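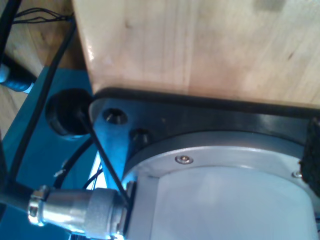

Base plate up against the wood, with the cable connector sticking straight out the side.

Workshop Tips: Planning Your Budget for a Small Robot Arm

If you've been saving up for an arm, good for you! It's a wonderful thing to have in a home shop, and prices have come down far enough that plenty of hobby people can think about one. The trouble is that most of us budget for the arm and stop there (I certainly did). These are my notes on the rest of the bill, in the order I wish I'd had them.

Set a total first, then shop

Pick the full amount you can spend and write it down before you open a single store page. Mine was 3,000 dollars, everything included, and I kept that number taped inside the cabinet door. Give the arm itself no more than two thirds of it. The rest goes to the mount, the gripper, cables, power, spare parts and the things you want to practice on.

When I compared small arms I got down to the Unier and the Cernetti. The Cernetti reached farther and I loved the look of it, but the gripper was a separate purchase and so was the power supply, and once those went on the list it was well past my limit. The Unier came with both. Always compare the finished, ready-to-run price. It takes an evening with a pencil and it's a fun evening, too.

Buy the bench before the arm

An arm pushes back on whatever it's attached to. A wobbly bench gives you a wobbly gripper, and you'll spend weeks blaming the software. Solid wood is lovely for this: it's heavy, you can drill it where you like, and when you change your mind you plug the hole and start over.

A few things to check while the bench is still empty:

Read the hole pattern off the maker's drawing and mark it with a paper template. Print it full size and measure the printout with a ruler, as printers love to shrink things.
Match the bolt heads to the holes. If the plate is countersunk, get countersunk bolts so the heads sit below the surface.
Find out which side the cable leaves from. A connector that comes out sideways needs clear space past the end of the barrel, plus room for a thick cable to bend gently. I allow a full hand's width.
Leave yourself a way to reach that connector with your fingers after everything is bolted down. You will need to!

My mounting hardware, bolts, big washers, threaded inserts and a good drill bit, came to 105 dollars. That surprised me. I'd penciled in twenty.

Draw your reach circle on the floor

Take a piece of string as long as the arm's listed reach, hold one end where the base will go, and walk the other end around. Everything you want the arm to touch should sit comfortably inside, with some slack left over. At full stretch most arms get weak and a bit shaky, and the wrist can't turn to the angles you'd like. If your job is at the very edge of the circle, move the job closer or look at the next size up.

Check height the same way. A rack or a shelf unit has a top as well as a front, and the elbow of the arm needs somewhere to go when the gripper is up there. Chairs, sofas and doors count as well. Try it all with string on a Friday night and you won't be dragging furniture around all weekend.

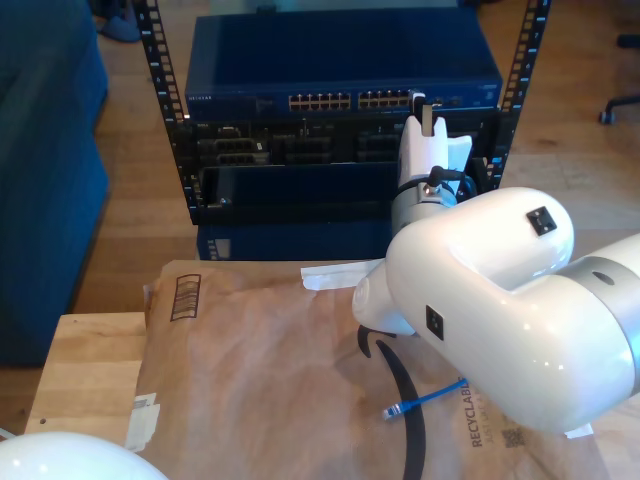
Fingers up at the switch in the rack, and a short blue Ethernet cable lying on the mailer.

Pick one job and price it properly

"General purpose" is a hard thing to budget for. Choose a single job, something you can say in one sentence, and list every item it calls for. Plugging in network cables is a great one because the parts are cheap and easy to find, and it asks a lot of an arm: the plug has to be the right way up, pointed straight, and lined up with a small opening.

Buy used for the practice side. An old switch that's too slow for the house is perfect, and so is an open-frame rack, where you can get at things from nearly every direction. Put the good equipment somewhere else until you trust your setup. Get a handful of short cables as well. The little latch on an Ethernet plug is the first thing to snap, and long cables tangle around everything.

For the first few weeks, don't spend on fancy bins or trays. Cardboard and packing paper make a fine soft surface for small parts, you already own them, and you can write on them with a marker.

Save some money for the fingers

If I could move one line in my budget, this would be the one. The gripper body matters, sure, but the last half inch of the finger decides whether you can hold what you want to hold. Narrow tips get into tight spots. Ribbed pads hang on to smooth plastic much better than bare ones do. Pads wear, so order two sets at the start and save the second shipping charge.
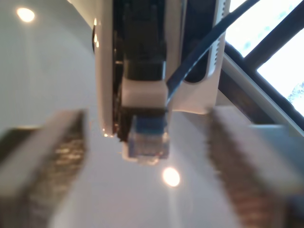 Blue Ethernet plug above the gap between the fingers, with ribbed pads facing in on both sides.

I use the Kos pads and like them very much. The Cundon ones are thicker and cushier, which would suit eggs or fruit, but they were too bulky for working between ports. Measure the smallest gap you need to get into and take that number shopping with you.

If the budget allows a camera near the gripper, think about your windows before you choose where the bench goes. Bright daylight behind the work makes small clear parts very hard to pick out. A roller shade is cheap and does a great job. Shiny surfaces also throw back the ceiling lights, so try a lamp with a paper shade off to one side.

The leftovers line

Put one last line at the bottom and call it whatever you like. Mine ended up at around 277 dollars over the first few months, and it went on cable ties, a power strip with a switch I can slap from my stool, a longer network cable, felt, tape, and a second hex key set to live at the bench. None of it was exciting to buy. I use all of it every time I'm out there.

Next month: labeling cables so you can still read them in March.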